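Search this site Search Go

# prosmont-hangers

Notes on the small clothes rack set – putting garments on hangers, hangers on the rail, and taking it all back down. Part of Prosmont. Kept by Sum-yee Chien, ask her before renaming anything.

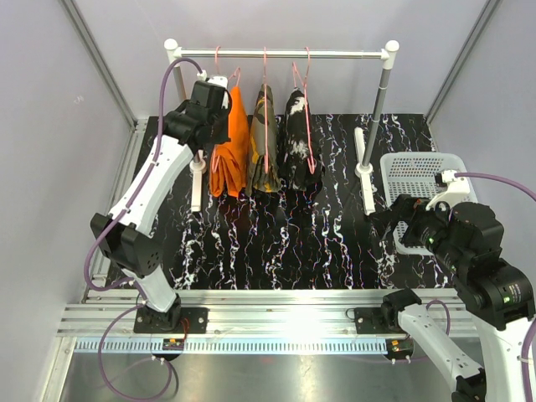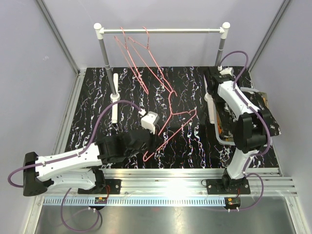
Pink hangers at the rack. First picture with three garments up, second with two hangers on the bar and one lower down.

## Whats in it

- 2477 entries, one per hanging or unhanging
- up to 25 garments, mostly tops, folded narrow over the hanger
- hangers all the same thin kind
- notes.txt – free text, uneven, sorry

## Labels

`on` hook is over the rail
`off` hook is clear of the rail
`snag` hanger caught on another hanger or on cloth
`slip` garment came off the hanger

Two labels on one entry is fine. Snag wins if you can only keep one.

## Known problems

Dark clothes on the dark tabletop – hems hard to make out, dont trust the hem field for those. Bare hangers overlap and read as one shape. Check by the hooks. Folder 4 was labeled twice, Ng version is the good one, the Gremer one is only there for comparison.

Garment names are whatever people typed. "camo" and "army" are the same thing.

## To do

Merge the Sikano spellings. Finish the snag pass, was meant to be done in May.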